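Dundlow Extends Evening Hours at Tarawneh Branch Library

April 13, 2023

The Dundlow Library District will keep its Tarawneh branch open until 9 p.m. on weeknights beginning in September, the district announced. The branch now closes at 6 p.m.

The change follows a survey of cardholders, which drew 998 responses. Later closing was the most frequent request, ahead of more parking and a larger children's collection.

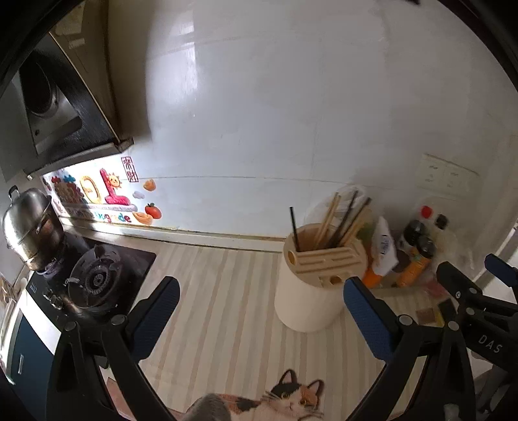
One respondent wrote that the present hours leave working parents with a single choice -- hurry over before dinner or wait for the weekend.

The district will pay for the added hours from its operating budget. Staff schedules will be posted in the summer, and the study rooms on the Grallon Street side may be reserved for the evening period at no charge.
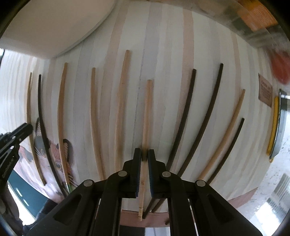

The book return on Jundoveck Avenue will remain open at all hours. Holiday closings are unchanged, and cards issued at other branches will continue to be accepted.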